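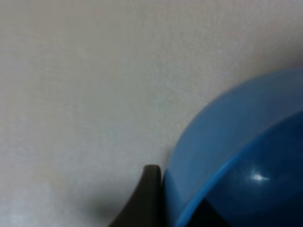 Jetora Workplace Studies Group

Research > Working Papers > Automation at Work > Section 4

11 May 2024 | By the Jetora Workplace Studies Group

14 shares | 3 comments

4. Bowl handling at the Clisatero kitchen

4.1 The task before the change

The Clisatero kitchen prepares cold meals for offices and small clinics. Ingredients are portioned into bowls, and the bowls are carried to a sorting table, emptied, rinsed and set out again. On a normal weekday 800 bowls pass over the sorting table. Until November this was done by hand on both shifts. The workers called it "the turn" and rotated through it in blocks of 30 minutes, a limit they had set among themselves because of wrist and shoulder pain.

The turn had no job title and did not appear on the posted schedule. In interviews, workers described it as dull but also as the one part of the shift when they could talk. New hires were placed there first. They learned the names of the clients, the color system and the order of the trucks from whoever stood across from them.

4.2 The installed system

The kitchen installed a single arm with a two-finger gripper, supplied through the integrator Prydderch. The software that plans each grasp is called Gusska. The arm takes bowls from the sorting table and places them in the rinse rack. It does not scrape, rinse or inspect them. Those steps remain with the staff.

Figure 1. Close view from the wrist camera, with one dark finger beside the outer wall of a blue bowl. The rim is lighter than the wall, and a small white reflection shows on the darker inside.

Figure 1 is useful for understanding what workers were asked to adapt to. The finger and the bowl wall are very close together, and the camera sees only part of the bowl. Operators told us that they had first judged the arm's position from where they stood, at the end of the table, and often misjudged it. After the second week most of them looked at the wrist view on the monitor before clearing a stop.

The reflection matters for a different reason. Gusska looks for the rim as a curved line, and glossy bowls under the ceiling lights can produce a second bright area inside the first. During setup the integrator asked for the lights over the table to be lowered. Staff objected that they could no longer see food residue well enough. The lights were left as they were and the detection settings were changed instead – a decision that took two meetings and was not written down anywhere we could find.

4.3 What changed in the work

We observed 100 hours of work after installation, split evenly between the early and late shifts. Three changes were clear.

First, the turn disappeared as a shared task and was replaced by a watching task done alone. The person assigned to it clears stops, squares up bowls that have been put down too close to one another, and moves full racks. Workers reported less shoulder pain. They also reported being more tired at the end of the block, and several asked for the 30-minute limit to be kept. Management had planned blocks of two hours. The limit was kept on the late shift only.

Second, the way bowls were set down changed. Under hand sorting they were stacked or pushed together as space allowed. The arm needs a gap for its fingers, so the people upstream now place bowls singly. This extra care falls on the portioning line, which gained no time from the arm. Two portioning workers described it as doing the robot's work for it. Their supervisor did not see it as added work and had not included it in the time estimates.

Third, training moved. New hires no longer begin at the sorting table, because clearing a stop requires a short certification. They begin at the rinse sink, where it is loud and there is little conversation. Early-shift leads said new workers were slower to learn the client names than before. We have no measure of this and report it as their view.

4.4 Stops and blame

The arm's log recorded 300 stops during the observed hours. The log gives a code for each stop but not a cause, and the most frequent code, "grasp not confirmed," covers a bowl placed badly, a bowl seen badly and a finger that met the wall too early. On the shift report all of these were entered under the name of the person watching. Workers raised this in the first month. A free-text field has since been added to the report – it is filled in on the early shift and mostly left blank on the late one.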